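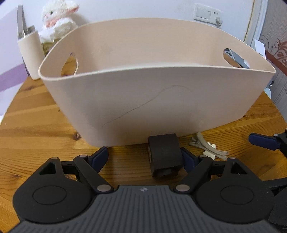 The round table, with the beige basket, the hair clips and the grippers.

Bimwood staff meeting, Saturday, March 12, 2022
Minutes by me (Barış Bilgin), typed up the same evening with cold tea next to me, so please send corrections if I got your bit wrong.

Present: everybody from packing, both of the returns people, our two recorders, the office, and our contact from Plerex on the phone for the first half. The Saturday driver joined us after the coffee break.

1. Last meeting's minutes
Accepted, with one change. I had written that returns "agreed" to move to the back shelves. Returns would like it known that they said they'd think about it. They are still thinking about it.

2. Where we are with the recordings
For anybody who missed February: we record ourselves picking up small stuff and putting it in baskets, using the hand-held grippers, and Plerex trains the sorting arm on what we record. The arm is meant to start on the Canpolat orders, which are mostly hair accessories and little gift items.

We are now sending Plerex 300 recordings a week. They're happy with the number and less happy with how alike they are. Their contact said we all do the easy ones first (guilty!) and the clips get left over in a pile, so the arm has seen a whole lot of nice square things and hardly any tangles. She'd like the next batch to be at least half clips, and she wants them dropped on the table any old way. One of the recorders asked if she could please be told that before spending a week laying them out neatly. Fair point, and Plerex said sorry.

The clips really are the hard part. They're thin, they cross over each other, and you go in for one and come up with three. I had a go myself on Thursday and I was terrible at it. With my fingers I can do a pile of those without looking. With the grippers I felt like I was wearing oven mitts. The recorders say it takes a couple of weeks before your hands stop arguing with it, and I believe them.

Agreed: half clips from Monday. If you get three at once, put them back and keep recording. Plerex wants the misses too.

3. Hands and shoulders
This took the longest, and I think it needed to. Both recorders have sore thumbs by the middle of the afternoon, and one of them has started waking up with a stiff shoulder. The grippers don't weigh much when you pick them up in the morning, but you're holding one in each hand with your elbows off the table, and it adds up.

We talked about shorter turns. The office was worried about the number going down, and there was a bit of back and forth — polite, but I'd call it back and forth. Packing then offered to train two more people so the turns can be split four ways. That went down very well with the recorders and pretty well with the office.

Agreed: nobody records for more than an hour at a stretch, and you do something else with your hands in between. Labels, tape, whatever. I'll put a rota up by the kettle. If something hurts, stop and tell me, and I won't ask about your number.

4. What happens to packing
I'd rather write this down the way it was said than tidy it up. One of the packers asked straight out if she was teaching a machine to do her job. The office answered that the arm will take over picking for the Canpolat orders and there are no plans to let anybody go. She asked if "no plans" meant no. The office said it meant no for this year and that they couldn't promise past that.

So there it is. I thought it was a decent answer and also not a very comfortable one, and a few people said the same. What we do know is that somebody has to load the arm, clear it when it jams, and check the baskets before they're closed. That's at least two jobs per shift, and they'd go to people already here. Whether they're paid the packing rate or something better is open. I said better, for the record. So did most of the room.

We also asked for any change in hours to come to this meeting before it comes to the notice board. The office said yes to that and I've underlined it in my notebook.

5. The trial day
Plerex wants to run the arm for one full shift later in March. The target is 200 orders. On a normal Saturday we do more than that by hand, so packing will work alongside and take the rest. The driver asked what happens to his pickup if the arm is slow. We'll hold the truck for half an hour and no longer, and anything unfinished goes on the Monday run.

There was a question about whether the trial gets scored against us. Plerex said they only measure the arm. The office said the same. I asked for that by email and it's promised.

6. Isance
Isance is the new screen program that tells you which basket an order goes in. Returns like it. Packing doesn't, mainly for the beep. It can be turned down under settings, then sound, and I've now done that on both screens. It still logs you out if you go to the bathroom, so I'm writing to them about that.

7. Baskets and small things
Please wipe down the baskets before you use them. They pick up hairs on the outside like nothing else, and customers do notice. Cloths are in the drawer.

The new order of clips is in, about 1000 of them, on the bottom shelf. Don't open a second bag until the first one is finished.

Please put the grippers back on charge at the end of your turn, both of them. I've come in twice to one full and one flat.

8. Any other business
The packer from item 4 asked if she could see the arm before the trial. Plerex is fine with visitors, so I'm setting up a trip for whoever wants to come — tell me by Wednesday so I know how many cars we need.

Returns asked for a second chair. Yes, I'll order it.

To do
Me: rota, chair, letter to Isance, the trip.
Office: email about the trial, an answer on pay for the loading and checking jobs.
Recorders: half clips from Monday, and show the new people how to hold the grippers.
Returns: let me know about the shelves.

Next meeting is the Saturday after the trial, same time, and I'm bringing the cake.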